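Out and About > Days Out > Visit Reports

A Sunday at the Furonley Toy and Hobby Fair

I have been meaning to get to the Furonley fair for years, and every year something comes up – a wedding, a leaking roof, the summer the dog ate a sock. This July I finally made it, mostly thanks to my friend Jean Haldane, who called on Sunday morning at half past seven to say she was already in the car and I had better have my shoes on. I had one of them on.

It's a long drive but a pretty one, and we got there a little before ten. Parking is in the field behind the old grain hall, and if you go, take the second gate, not the first. The first gate leads you down a slope to where the ground gets soft, and we watched a nice young couple in a very small car think hard about their choices. Admission was 10 dollars each, cash only, and they stamp your hand with a little purple duck that I was still trying to wash off on Tuesday.

The hall holds more than you would guess from outside. There were 89 tables on the printed map, and I believe we stopped at every one of them, some of them twice, Jean being unable to pass a box of dollhouse furniture without going through it to the bottom. She came away with a kitchen dresser, two chairs that don't match, and a tiny loaf of bread she paid far too much for. I said so, and she said it was sourdough.

The front half is mainly old toys. Tin trucks, spinning tops, board games with the corners taped, a whole row of teddy bears looking a bit sorry for themselves. I had a long and happy talk with Hamish Innes, who brings his train layout every year and sets it up the night before. He told me it has almost 300 feet of track in it, counting the bits that go through the mountain. The mountain is made of chicken wire and old newspapers, and he let me peek in through the back, where you can still read the grocery ads. He runs a freight train in the mornings and passenger trains after lunch, and there is a village halfway around with a bakery, a church and a pond with swans on it. I could have stood there until closing. A small boy next to me very nearly did, and had to be carried off under his father's arm like a rolled-up rug.

Past the trains you get to the newer things, and I'll admit I expected to hurry through that part. I didn't! There was a long stretch of try-it-yourself tables, with puzzles, building sets, and all kinds of toys with parts that click together, and the grown-ups were every bit as bad as the children about giving up their seats.
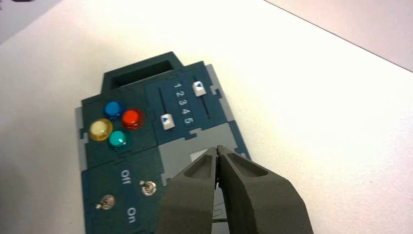 Colored buttons and jigsaw-style edges among the newer things.

Lorna Pringle was in charge of the puzzle corner, and she is exactly the kind of person you want in charge of one. She never once told anybody where a piece went. She would just look at it for a while, and then look somewhere else on the table, and if you were paying attention you got the idea. She keeps 600 jigsaws at home (in the spare room, the hallway and, I'm sorry to say, the bathtub), and she has done all of them at least once except for a plain white one her sister gave her after an argument.

Lunch was in the side room. The Awasthi family does the food, and the line went out the door and past the coat racks, but it moved along at a good clip. I had the potato and pea pastries with the green chutney, and a paper cup of sweet, milky tea, and then I went back for more pastries and told Jean they were for her. They were partly for her. There is also a coffee cart in the yard if the line scares you, but I would wait it out. Bring a sweater for the side room, even in July, as the stone walls hold on to the cold.

After lunch we sat in on a mending talk by Isla Pollock, who repairs dolls and stuffed animals. She passed around a rabbit she was halfway through re-stuffing and showed us the ladder stitch, very slowly, with bright orange thread so the back rows could follow. I have sewn all my life and never had it explained so clearly. She takes in repairs at the fair as well, and there was quite a crowd of patients waiting in a laundry basket by her feet, each with a paper tag around its neck. My brother's old donkey will be joining them next year. He's missing an ear and most of his dignity.

A few practical things. The restrooms are out through the yard and there was a wait at noon. Strollers are fine in the main aisle but a squeeze near the trains. Most sellers start packing up by half past three, and prices do get friendlier toward the end, though the good stuff has gone by then. I got a tin spinning top with a dent in it and a wooden yo-yo, and I was offered a box of marbles that I turned down and have thought about ever since.

Jean drove home with the dresser belted into the back seat. We stopped for ice cream on the way, and she had pistachio.

14 comments | 37 shares

Contact us | Copyright Out and About, all rights reserved | Back to top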